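Popular Song and Its Audiences
Week 4 handout: The songwriter's demo

Hi all. These are my notes from Sunday evening, cleaned up a bit and with the reading at the bottom. I talk faster than most of you type, so if you lost the thread somewhere in the middle (Brian, I saw your face), start here and then go back to your own notes.

Last week we finished with the published song: words and a melody on paper, something a stranger could buy and play on the parlor piano. This week is about what took over from paper. A demo is a recording made to sell a song to somebody who might record it properly. It isn't meant for the public, and for a long time it wasn't even meant to be kept. That's the fun of studying them! You're listening in on a sales pitch.

Some words we'll need

Work tape: the roughest thing, made by the writer for the writer. Mumbled second verses, a chair creaking, somebody saying "no, go back."

Guitar-vocal: one voice and one instrument, clean enough to play for other people.

Full demo: a band, a hired singer, sometimes harmonies. This costs money, and somebody has to decide the song is worth it.

Pitch: playing the demo to a singer, a producer or a manager.

Hold: an informal promise that a song will be kept back for a particular singer for a while. Holds cause more arguments than anything else in this unit.

Cut: a finished recording by an artist. A song with a cut has a life. A song without one sits on a shelf.

Who is singing to whom?

I played you two versions of the same song, the demo and the cut, and asked which one you believed. Most of you picked the demo, and then we had a good long fight over why. Halima Kariuki said the demo singer was being polite, leaving room for somebody else to walk in and take over. I've been chewing on that ever since. A demo singer has to do a strange job — sell the feeling without owning it. Sing it too plainly and the producer gets bored. Sing it too well and the artist thinks, okay, so what's left for me?

Dennis Khaemba heard it differently. He thought the cut was the more honest of the two, and that the rest of us were falling for tape hiss. Fair point, and one I want you to hang on to. We're trained to hear roughness as sincerity. A bare guitar and a cracked note say "real" to us, and producers know this perfectly well, so plenty of polished records have roughness put in on purpose. When you write your listening journal, try to notice when you're responding to the song and when you're responding to the room.

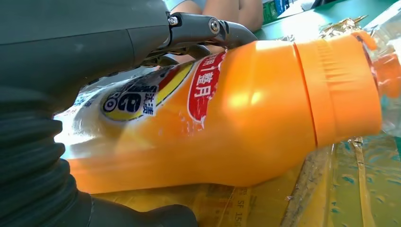

Department of Music and Popular Culture, Odano College

Writing with a singer in mind

Country and soul writers of the sixties and seventies often wrote to order. You'd hear that a certain singer was going into the studio in October and needed one more slow number, and off you went. So the demo would lean toward that singer: the key, the phrasing, the little catch before the chorus. If the singer passed, you had a tailored suit and nobody to wear it, and the publisher would shop it to someone else who had to hear past all that.

And then there are the writers who got tired of it. They'd been pitching songs for years, hearing other people's versions on the car radio, and decided they'd like to sing the things themselves. Often their voices were considered wrong for the market, too dry or too far behind the beat. We'll spend all of week 6 on them, so I'm only waving at it now. For the moment just ask yourself what happens to a song when the person who wrote it finally sings it in public. Does it go back to being a demo? (I don't have a settled answer. I change my mind every time I teach this.)

Money, quickly

A writer might be paid a weekly draw, an advance against future royalties. It looks like a wage and behaves like a loan. If the cuts don't come, the debt just sits there. The publisher usually paid for the demo session and then charged some or all of it back to the writer's account, so a writer with big ideas about string sections could get into trouble pretty fast. Keep this in mind when a demo sounds thin. It may be a style choice, or it may be the budget.

For next time

Read the Ndung'u chapter in the course pack, starting on page 456. It's dense at the front and much friendlier once she gets to the studio interviews, so keep going.

Listen to the two pairs on the Tutden playlist. Demo first, then the cut, then the demo again. Please use headphones if you've got them.

Write 600 words on one pair. Pick a single line of the lyric and tell me how each singer handles it. I don't want the singer's life story, I want the line.

Maricel Buenaventura and Ritu Dhillon are leading discussion, so send them a question before class. Short ones are fine, grumpy ones are fine too.

Journals go in the box by my door, or by email if you're commuting.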